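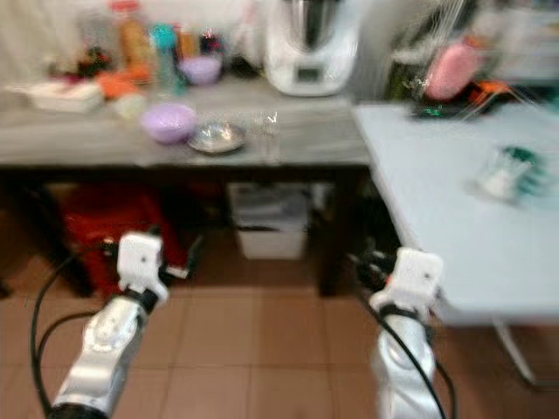

What is the right interval for re-zeroing the wrist joint on a two-arm table cell?

Every 195 hours of powered time, plus once after any cable work. That is the figure we settled on, and it has held across both arms.

flurk_tech
The reason I ask is that our left arm has started to miss on flat items. Bowls and glasses are fine. Cutlery and plates are where it shows, because the fingertips close a few millimeters above where the controller thinks they are. Setup is two arms on a shared base, parallel grippers, Schmieder controller, wrist camera on each side. Last re-zero was in December. Powered hours since then: over 900.

pellik_bench
900 is too long if you never checked in between. Before you re-zero, look at the finger pads. Pad wear and joint drift give the same symptom at the table surface. Close the gripper on a feeler gauge with the pads on, then with the pads off, and compare. If the error goes away with the pads off, leave the zero alone.

gauge52
Disagree on the order. Re-zero first. It takes ten minutes and it removes one variable. Pulling pads means new adhesive and a cure time, and if the zero was off you did all of that for nothing.

pellik_bench
If you re-zero with worn pads you bake the wear into the offset. Then you fit new pads and you are off in the other direction. I have seen that done on two cells here.

gauge52
Only if you zero off the fingertips. Zero off the wrist flange with the pin and the pads do not enter into it. Page 52 of the Flurkomari service notes has the pin position.

flurk_tech
We have the pin. I will do flange zero first and gauge the pads after. One more question - the two fingers on our gripper do not have the same surface. One is a speckled dark pad, the other is a thicker black block with a felt-like face. Is there any reason to match them?

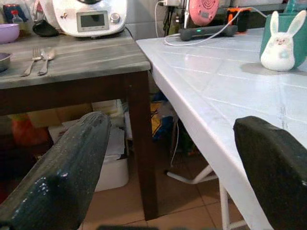
Bunasum replied that mixed pads are fine as long as the closing center is measured again after the change. A thick pad on one side shifts the center toward the thin side, and the controller does not know it. On a fork handle that is enough to push the part sideways before the second finger makes contact. Enter the offset under tool geometry and leave the joint table alone.

gauge52
Agree with that. I would still match them. Two different surfaces wear at two different rates, so the center keeps moving and you are back here in a few months.

pellik_bench
Mixed is sometimes the better choice. A softer face on one side takes up the error on round rims. We ran a mixed pair for 800 hours and only touched the offset once.

flurk_tech
Flange zero done on the left arm, 14 Jan 2023. Joint was off by 0.4 degrees. Pads gauged after that, and the closing center was off as well, toward the thin side as described. New offset entered. I have not touched the right arm.

gauge52
Check the cable on the left before you call it finished. If the loop is too short it pulls on the wrist at full extension and you get the same 0.4 back under load. Move the arm to the far end of its reach, power the wrist brake off and on, and read the joint again.

flurk_tech
Read it at full reach: 0.1. Close in: 0.0. Is 0.1 worth chasing?

pellik_bench
No. That is inside the encoder noise on that joint.

gauge52
I would chase it. Open the first cable clip, give it two more fingers of slack, close the clip, read again. If the number does not move, then call it noise.

flurk_tech
Will try the clip on Monday. Does anyone have the torque for the clip screws? The label on ours is gone.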